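Company | About Us | Who We Are
3 min read

Hi, I'm Carla Qudah, and I run the gripper bench at Plisance. We try out grippers, arms, cameras and controllers for people who are about to spend real money on them and would like a second opinion first. That's pretty much the whole business!

I started Plisance with Fereshteh Kazemi after we'd both spent too long at Nunent reading spec sheets that didn't match what came out of the box. Fereshteh does cameras and timing, I do anything with fingers.

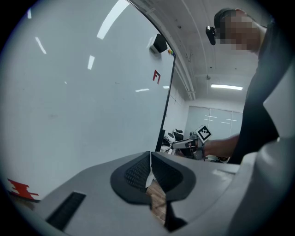
Most of our week goes into finger pads. We'll take one pad material, run 300 grasps with it, swap it out and start over (yes, my wrists notice). Soft pads forgive a sloppy approach but they wear fast, and I have a drawer full of dead ones to prove it. Stiffer ones last – and then they drop your grape. 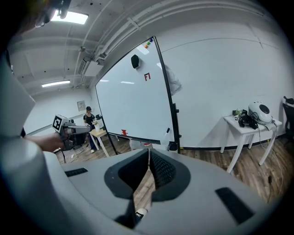
Our longest job so far was for Obeidat, who wanted 13 hand-held grippers compared before they picked one for their packing line. We wrote up every single one, even the two I couldn't stand. Fereshteh also found that a couple of the cameras were slipping out of sync after 60 minutes, so that went in the report too. They still call us when something squeaks.

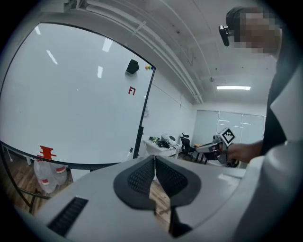
Do you only test equipment you sell?

We don't sell any equipment. You pay us for the testing and the write-up, and what you buy afterward is up to you.

We're a team of five now, which feels huge to me. In November we took on our first controller project, Jirkorura, and I'm learning a lot more about latency than I ever planned to. If you've got an arm that shakes when it stops, I want to hear about it!
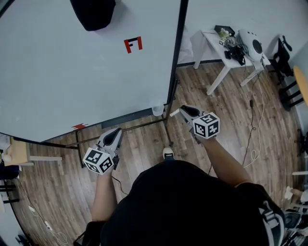 Two hand-held grippers with their marker cubes, seen from above.

Come by if you're curious – just write first so one of us can put the coffee on.

© Plisance | Contact | Back to top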